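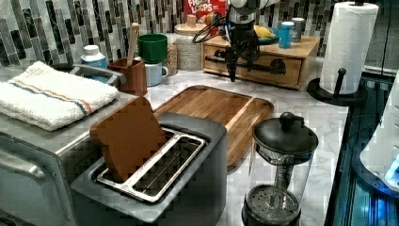 Ticket: Closine arm, breakfast counter, toast not lifted on first try
Reading time: 2 minutes
Opened June 2023 by Tumaini Nyamweya, kitchen lead, Thammasiri site
Status: open, workaround in place

Problem
The arm goes for the bread and closes too high. On a bad morning it tries 3 times, stops and sends an alert to my tablet. A single slice in the rear slot is the worst case. Two slices side by side usually lift fine.

What changed
We moved to the Clirkus 8 software in February. Before that the breakfast shift had two people on toast and coffee. Now one person sets up and answers alerts, and the other works the hot line. Nobody lost hours, but the setup person can't leave the counter for long, and that was supposed to be the gain.

Log
1. Restarted the arm from the panel. Same result.
2. Wiped the gripper fingers and checked the cables for snags. No change.
3. Re-taught the toaster position. Better for a day, then it drifted back. The toaster gets nudged when people reach for the towel on the toaster oven.
4. Lowered the approach speed from 500 to 300 in the motion settings. Fewer misses — still not zero.
5. Called Droltero support. They asked for the grip height file, which I sent. They think the rear slot was saved with the front slot's height.

Workaround
Use the front slot for single slices. If the arm stops, press hold before reaching in, take the toast out with the wooden tongs, then clear the alert.

Still needed
Corrected height file from Droltero. Also, the alerts should go to both people on shift — right now only the setup person gets them, and the hot line finds out when a plate is late.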